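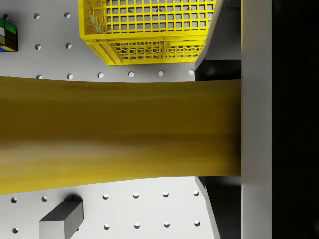
Deltulix Tabletop Evaluation Set

Simulated workcell, scoring tools and reference results for testing manipulation policies before they run on hardware

Overview

Deltulix is a software package for labs that train pick-and-place policies on real arms and want to rank their checkpoints without tying up the arm. It contains a rendered tabletop workcell, a set of starting layouts, a policy server interface and a scoring script. It came out of work at our Pillcombe lab on a narrow question: if policy A beats policy B in simulation, how often does A also beat B on the real table?

The package does not train policies. It takes a policy you already have, runs it through the layouts and returns a success rate with an interval around it. Most users run it overnight on checkpoints from the same training job and take the best few to hardware the next morning.

What the workcell contains

The work surface is a white perforated board with the arm mounted on it. Objects include a yellow plastic basket, a yellow bowl, a Rubik's cube and a dark gray block, along with smaller items that change from task to task. The board, floor and arm are lit evenly in the default setup. Three other lighting setups are included and can be turned on by name in the config file.

Several objects share a color on purpose. Early versions had every item in a different color, and policies that did well there fell apart at the Nernby site, where the real containers and a good number of the real objects were yellow. A policy that had learned "go to the yellow thing" looked excellent in simulation and could not tell the target from the basket on the table. Version 2 of the object set fixed this, and scores from version 1 should not be compared with it.

The holes in the board are modeled as geometry with real depth. A flat texture renders faster, but it looked wrong at close range, and close range is where a wrist view spends the most important part of a grasp.

How the method works

Each layout is built by matching a real starting position. An operator sets up the real table, records the joint angles and the object poses, and the same values are loaded into the simulator. The policy then runs in both places from the same start. The pair of outcomes is what we call a matched trial.

The reference study used 598 matched trials spread across 54 layouts. Hardware runs were split between Nernby and Cáceres so that no single arm or room would set the result. Success was judged by the final object pose in simulation and by a person with a written rubric on hardware. The rubric is included as a text file.

Policies get image observations and joint state, and return joint targets. Nothing else from the simulator is passed through. Object poses are used for scoring only and are kept in a separate process, so a policy cannot read them by mistake.

Results

For policy pairs whose real success rates were clearly apart, the simulated ranking agreed with the hardware ranking in 80 percent of comparisons. Agreement was best on tasks that end with an object in a container. It was worst on tasks that call for pushing or sliding, where small errors in friction build up over the length of the run.

Absolute success rates do not carry over. Most policies scored lower in simulation than on the table, and a few scored higher. We suggest reading the simulated number as a way to sort checkpoints and leaving it out of any claim about real performance.

Two changes made the largest difference to agreement. The first was correcting the gripper model. In the original asset the finger pads closed slightly off center, and elongated objects rolled as the grip tightened. The second was the wrist view. When an object is held, or nearly held, it can fill most of the image and block the container behind it. Policies trained on real footage had learned to cope with this, and they did poorly when our wrist camera was mounted too far back and showed them more of the board than they were used to. 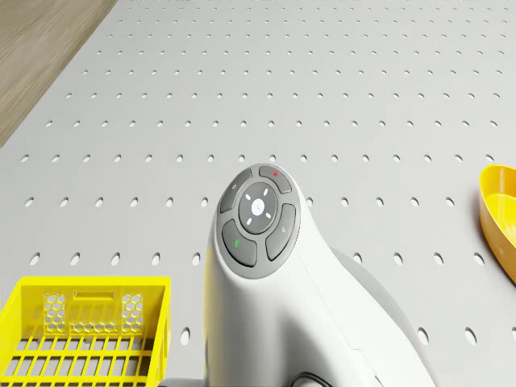
Arm detail got less attention at first than it should have. We started with a simplified shell and no markings, on the theory that a policy would ignore the arm's own surface. Swapping in the full model, with the button pad and its small icons, changed the ranking of closely matched checkpoints on the layouts where the arm was prominent in the external view. We did not find a clean explanation. The full model is now the default, and the simplified shell is still available for anyone who wants to repeat the comparison.

Shadows had a smaller effect than expected. Turning the arm's shadow off lowered scores for nearly every policy, but by similar amounts, so the order stayed mostly the same.

What you get

Workcell files with the board, arm, containers and objects
Starting layouts from the reference study
Scoring script and rubric
Policy server interface with a working sample client
Raw outcomes for all matched trials, as a plain table
Lighting setups and the simplified arm shell

Requirements

Linux workstation with a recent graphics card. The renderer needs hardware ray tracing for the default image quality -- a reduced mode runs without it, but the reference results do not apply to that mode. Policies can run on the same machine or on another one over the local network. If you see dropped observations with a remote policy, raise the step timeout before changing anything else.

Known limits

Soft and deformable objects are not supported. Liquids are not supported. The layouts cover a single arm at one mounting position, and moving the base will give you working scenes with no hardware data behind them. Thin objects lying flat on the board can catch on the edge of a hole in a way we have not seen on the real table. A fix is planned for the June release.

Adding your own layouts

Labs with their own table can record matched trials and add them to the set. You will need object poses and joint angles for each start, and enough repeats per layout to get a usable interval. Wálter Huanca maintains the layout tools and reviews submitted data. Please send him one layout first -- unit mistakes in the pose file are common and are much easier to fix before the rest has been recorded.

Licensing

Free for academic use. Commercial licenses are issued per site through the Pillcombe office and include the raw outcomes table and one year of updates.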